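The Last Cup in the Bag

Dinner at our house is at 5:30. The dog thinks it's at 4. Between those two times there's a lot of sighing, and a nose on my knee, and then somebody gets up and gets the bag.

It's the bag I want to talk about. Not the food so much, everybody has opinions on the food. The bag. How it gets opened, where it lives, what happens when it's down to the last inch and the kibble is hiding in the corners and you're shaking the thing upside down over a bowl like a bad maraca.

I've fed dogs for 22 years. Three dogs, one after the other, and one foster who ate a sock. I have never once been good at pouring.

Chae-won Ra is good at pouring. She runs Dorkside, a boarding place for small dogs, nine runs and a kitchen, and she goes through food at a rate that would make you cry. Last year she kept a tally on the wall for fun. 3,682 bowls by September, then the marker dried up and she quit.

Her rule number one is low. Get the mouth of the bag down close to the bowl before anything comes out. Most of us start up high because we want to see what we're doing, and then it all arrives at once and half of it bounces. Grip the bottom of the bag up top, let the open end hang, tilt a little. Wait. Tilt some more.

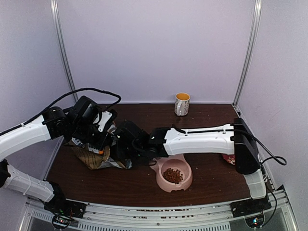

Rule two is the bowl goes on something solid. A table, a counter, the floor if your back is up to it. She fills on a table and carries the bowls down after. Never holds the bowl in one hand and pours with the other, she says that's how she lost most of a bag behind the fridge her first winter. "I found pieces of it for a year," she told me. "The mice found it faster."

Then scoops. I came in as a scoop person and I'm still a scoop person, but she has a point about small bags. A scoop in a small bag just chases the kibble around and crushes it. Pour the small ones. Scoop the big ones. And if your dog is on a measured diet, pour into the measuring cup first, then the bowl — two steps, takes four seconds, and your vet will stop giving you that look.

Crumbs. There will be crumbs. She wipes down after every round with a damp cloth, an old dish towel cut in half. I do it, um, when I remember. Dry food leaves a greasy film on wood if you let it build up, you can feel it with your palm before you can see it. Warm water and a drop of dish soap gets it off. Dry the table after or it'll spot.

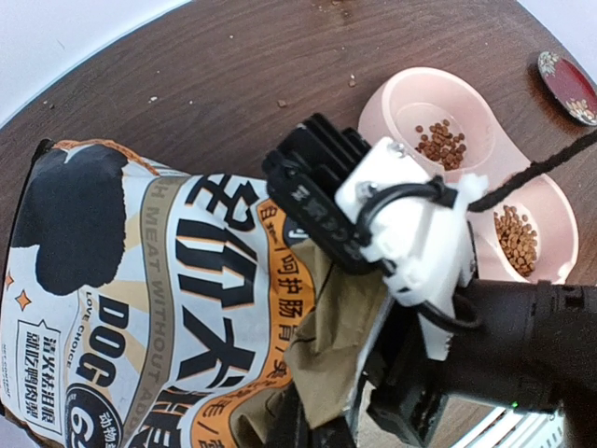 Storing it is where she and I really split. I dump everything in a Mukament bin with a snap lid, have for years. Chae-won keeps the food in its own bag and puts the whole bag in the bin, rolled down tight with a clip. The original bag has a liner that keeps the fat from going stale, she says, and you've still got the label if a dog gets sick and somebody asks what it's been eating. I went home and sniffed my bin. She's right. It smelled like old crayons, and thats after a wash.

So. New routine here. Bag stays a bag. I write the opening date on the back in marker, roll the top, squeeze the air out, two clips (the Emov ones from the dollar rack, they hold fine). The bin gets washed between bags and dried all the way, overnight if I can stand it, beacuse damp plus kibble is a whole other article.

And when it's down to dust, don't pour the dust. Dogs don't want it. Mine, Yoon, sneezes it across the kitchen. Save it in a jar, a spoonful with warm water over the next day's dinner makes a kind of gravy, and she licks the bowl clear into the hallway.

It's 4:10. She's sighing.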